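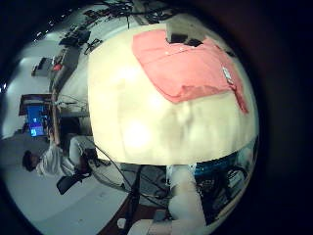
Laundry Tips from the Folding Bench: When the Arm Won't Let Go

I've been folding clothes with a pair of robot arms since June, and I had gotten pretty comfortable with them. Too comfortable! Last week the left arm closed on a shirt, threw fault 3115 and just stopped, fingers shut tight, with my hand about to go in and smooth the collar. I wasn't hurt and the shirt lost one button, but I've changed a few habits and I figured I'd write them down for anybody else with a Testbridge setup (or anything like it).

Stop it first, then look

My first instinct was to tug the shirt loose. Don't! An arm that has faulted can still be holding force, and if it recovers while you're pulling, it may finish the move it started. Hit the stop button, wait for the arm to settle, and only then put your hands near the fingers. On mine the release is a little lever under the wrist. I have it marked with nail polish now, bright pink, and I can find it without my glasses.

Hold up the arm before you cut the power

I learned this one from Isabelle Vachon, who set up the same arms at Brallness. Some of them go limp when the power is off, and the elbow comes down on whatever is under it – a mug, a plant, your knuckles. One hand under the forearm, the other on the switch. If it's too heavy for you, get a second person.

Check for buttons and tags

My trouble started with a button. It had slipped between the two fingers, so the gripper couldn't close all the way and kept squeezing until it quit. I turn button fronts face down now and tuck the tags in. Zippers too, all the way up.

Flatten the thick parts

Hoods, waistbands and doubled-up sleeves like to stand up at the back of a pile, and a gripper coming in low will catch one and drag the whole stack with it. Press them down with your palm while the arms are parked. It takes no time and you'll save yourself a refold.
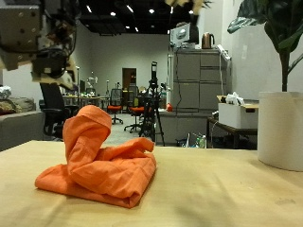
Keep your plants and cords out of reach

Jog the arm slowly to its farthest point each way, and put painter's tape on the table where the fingers end up. Anything breakable goes outside the tape. Do it again whenever you move the table, even a little. I skipped that once and had potting soil in a load of clean whites.

Write the fault down

Mine clears the code from the screen when you restart, so I keep a pencil and a pad by the stop button. I put down the code, what I was folding and which arm it was. When I finally called for help, the first thing they asked for was the code, and I was glad I had it. They had me recalibrate the gripper and set the grip force two notches lower, and I've folded six loads since then with both arms behaving.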